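Gorkley's pie kitchen shut after 13 years of top marks

Tirnstead, 26/05/2026

The sticker is still in the window. Five out of five, curling at one corner. Behind it a closure notice, and a locked door.

Gorkley's sold 700 pies on a good Saturday. Steak, cheese and onion, a decent mushroom. Then inspectors opened the back store – mouse droppings by the flour, raw mince above the custard.

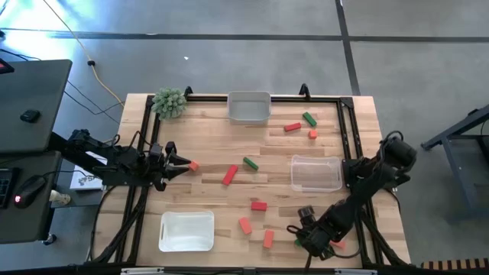
Radomír Machala had been eating there every Friday and said he felt let down more than ill. He wants to know why the last visit was so long ago. Fair point.

The council list shows 91 food businesses in town overdue a check. Takeaways mostly, a few cafes, one school supplier. Not enough inspectors, same story as last year.

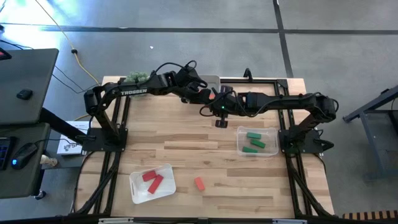
Jailson Lacerda thinks the stickers should carry a date, big enough to read from the pavement. Without one, he said, a five from years back looks the same as a five from last week.

Over at Kamel, the grill two doors down, they had a visit in February and passed. Queue out the door now.
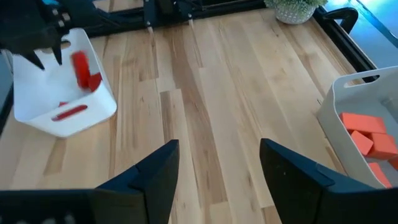
Trade is up, but the staff there aren't gloating. They buy from the same wholesaler, Kormont, and have sent back a delivery of flour to be on the safe side. Nothing wrong with it as far as anyone knows.
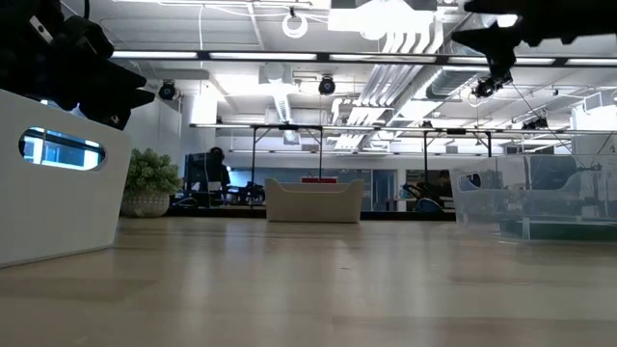 So can Gorkley's open again? Once the store is cleared, pest-proofed and reinspected, and the owners have payed for the lot themselves.

Work started Monday. Skip outside, shutters half down.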